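Markos Makris can talk about plastic cups for a very long time, and I mean that as a compliment. He buys tableware for Domament, a small shop that equips lunch rooms and summer camps, and when I caught him on Saturday he had already been up since 4 sorting samples.

"Color first, always," he told me. "A kid will forget her name before she forgets that hers is the green one!"

He started out washing dishes at a camp in Zonavcombe, where everything was white and every cup went missing by noon. They ran through 600 cups one summer, he says, for roughly 75 campers. The next year he talked the cook into buying colors -- one per cabin -- and the dish line got a whole lot shorter.

So what does he look for now? A rolled lip, for one, and sides that taper. "Straight ones stick when you stack them. You're standing there at breakfast with two cups you can't pull apart and a line out the door."

He's fondest of softer shades, and he lit up when I asked about putting them together. "Pink, lime green, then a quiet blue. Set them close, rims almost touching, on a plain white table. It's so cheerful! I'd put that out at my own wedding."

His wife, he admits, picked glass.

He's now working on the fall order, and he's still torn on whether to add a yellow. "Ask me in July," he said, "and I'll probably have bought it."
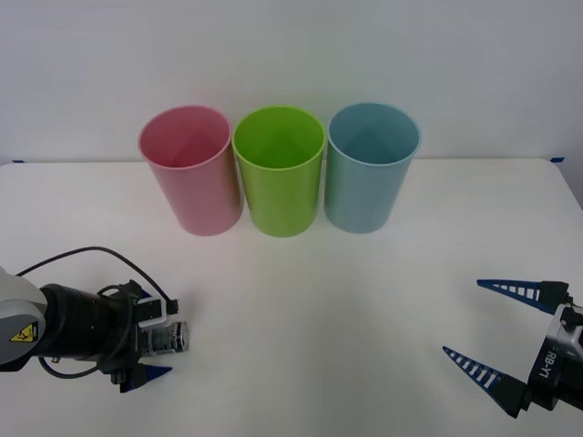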